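Updated 5th January, after the second week with the arm on the line.

# How to hand the draining station over to a robot without losing the kitchen

These notes come from the Skameo prep kitchen, where we run the Malla cell on the day shift. We send out 536 meals on a full day. Draining used to be the job people got for being late.

## Before you start

- Write down what the person at the station does, including the parts that aren't on the job sheet. Ours also answered the phone, signed for onions and settled arguments about the radio.
- Decide who gets those parts. The arm has shown no interest in onions.
- Tell the crew their new duties before the crate arrives. We told them after, and lunch was quiet.

## Setting up

1. Pick one pan size and stick to it. Kan, the scheduling software, will let you enter 40 of them. Resist.
2. Mark the home position on the counter with tape. Someone will wipe it off by November, so keep the roll.
3. Run the cycle empty at low speed, with one person at the stop button and no one else giving advice.
4. Teach the grip points by hand. Use whoever has drained the most pasta, even if they'd prefer not to train their replacement. Pay them the lead rate for it. Ours now runs the cell.

## Checking the approach

Stop the arm over the perforated surface and look at the wrist view. You want both fingers in sight with a wide gap between them. Glare on the green can wash out some of the holes, so don't rely on hole edges for alignment.

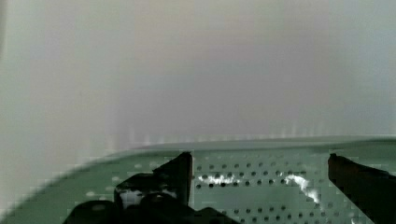
Over at Drundance they skipped this step, and a comment on our last post explains how it went: "We lost a whole morning to it, and then management asked why the humans were still standing there. The humans were holding the colander."

## The first week

Keep the old rota posted beside the new one. Log every stop, and have the operator write the reason in plain words. "It sulked" is acceptable if followed by a time.

Don't cut hours until the log has been clean for a month. Ours hasn't been, and the phone still needs answering.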